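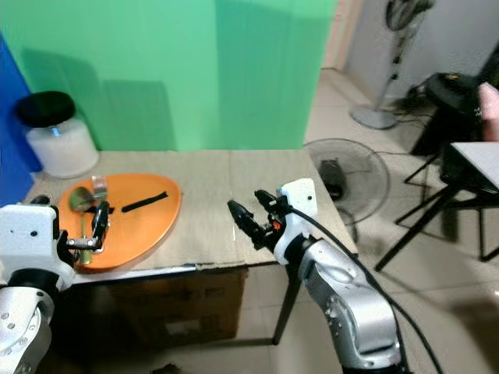 Orange tray and spoon on the cardboard-covered table.

Progress report to the Deltmont Fund: Community Meals and Kitchen Skills, Pramero site
Prepared by Tuấn La, program manager

Shares: 2

This report covers the work done since the last payment was received. It follows the headings in the grant agreement. Spending details are in the budget sheet sent separately.

Meals served

We served 3129 meals in this period. Most were weekday lunches. The evening meal started in February and is smaller, but the same people tend to come back to it, and several of them do not use the lunch service at all. We had planned to open the evening meal earlier. The delay was caused by the hood inspection, which had to be repeated after the fan motor was replaced.

The number of people registered with us is now 287. Registration is still optional. We ask for a first name, the size of the household and any food allergies. A few guests have told us they would rather not give household size, and we have stopped pressing for it. This means the household figures in the budget sheet are lower than they should be.

Kitchen skills course

The course ran twice. The first group finished with most of its members. The second group lost people in the middle weeks, mainly to changes in shift work at the Urnodix warehouse. We have moved the start time to 5:30 for the next round and will see if that helps.

Topics were knife work, stock and soup, rice and beans, cooking from a short shopping list, and food storage. The storage class was the one people asked to repeat. We would like to split it into two classes – one on the refrigerator and freezer, one on dry goods – and this would need a small change to the course plan you approved. The cost stays the same.

Equipment and tableware

The second-hand dishwasher has been installed and passed its check. It runs a full load in less time than the old one, but the racks do not suit our deeper bowls, so those are still washed by hand. We have asked the supplier for a different rack and have not had a price yet. 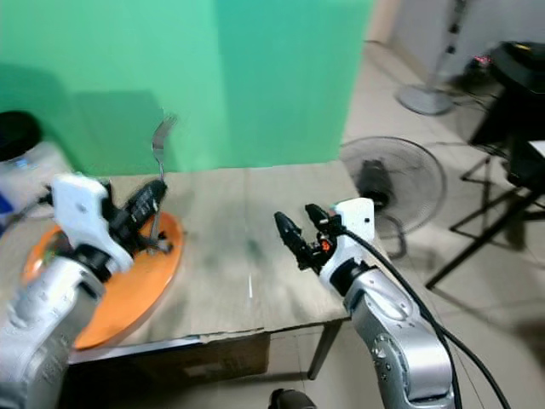 Fork and orange plate.

Forks and teaspoons go missing faster than anything else we own. We think most of them are scraped into the food waste by mistake. A bin with a magnetic lid was suggested by our waste hauler and we plan to borrow one before buying.

Food supply

Hứa, the grocery on the corner, continues to give us produce at the end of the day. The amount varies a lot. Some weeks it is enough for up to 2 lunches, and other weeks it is a box of herbs and some cabbage. We no longer plan menus around it. Dry goods are bought in bulk every month and prices have held, apart from cooking oil.

Problems and changes

The walk-in cooler failed over a holiday and we lost the contents. Insurance covered the repair but not the food. We have added a temperature alarm that calls my phone. It has gone off once, when the door was left open during a delivery.

One part-time cook left and the post was empty for several weeks. The new cook has started – hours are the same as before.

Next period

We will run the course again, finish the allergy labels for the serving line, and get a second quote for the back step, which needs a rail. We request that the unspent training money be carried over to cover the rail. Please let us know if a formal letter is required for this.

2 comments

marge_on_fifth: Glad the evening meal is open. Is there a number to call if you need a plate held past closing?

D. Pell: I took the storage class and would take the freezer one if it gets added. Will sign-up be at the front desk again?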